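Come and Spend a Morning with the Arm: Open Day Participants Wanted

Every November the Lirneo robotics group opens its doors on Witkowska Street, and this year we would love to have your company. We're looking for 52 people to sit with us, watch the simulated sorting cell go through its paces on the big display, try the controls and tell us frankly what made sense and what didn't. You don't need any background in robots at all. Last year's most useful comments came from a retired bus driver and a pair of high school juniors (hello again, if you're reading this!).

The demonstration is built around one good-sized white arm on a wooden tabletop, with a cardboard box, a multimeter and some containers with colored tops. It's a small world, but there is plenty to talk about once you start watching how the arm gets from one place to another.

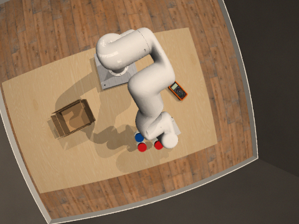

Do I need to know how to program?
None of the activities involve writing code. You'll use a hand controller, and one of us will be beside you the whole time.

We start at 9:30 with coffee and a short welcome from Natsumi Kamata, who built most of the demonstration and is very happy to be interrupted. After that you'll join a small group for the hands-on part. Each group gets a turn at driving the arm, and a turn at watching another group do it and filling in a short comment sheet. Lunch is on us, so please tell us about allergies when you write. 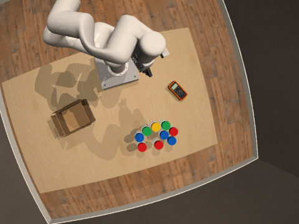 The sorting cell, with the arm above the table and red, blue, green and yellow tops.

In the afternoon we look at the same table from much closer in. This tends to be the part people ask the most about, and we've left a good long stretch for conversation. We finish at 3:30, though you're welcome to stay and chat while we tidy up.
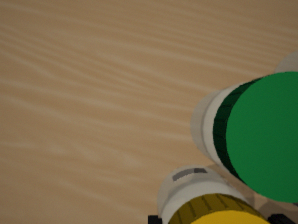 Will I be paid for taking part?
Everyone who stays for the full program receives a $93 gift card at the end of the day, and we'll refund your bus or parking costs too.

You should be 16 or older, and anyone under 18 needs a signed form from a parent or guardian. The room is step-free, and there are seats at every station.

To put your name down, write to Gülizar Demirtaş at the Lirneo front desk, Room 282, or call in any weekday before 4 p.m. Tell us a little about yourself and whether you'd like to come with a friend. We can hold 2 places together if you ask early.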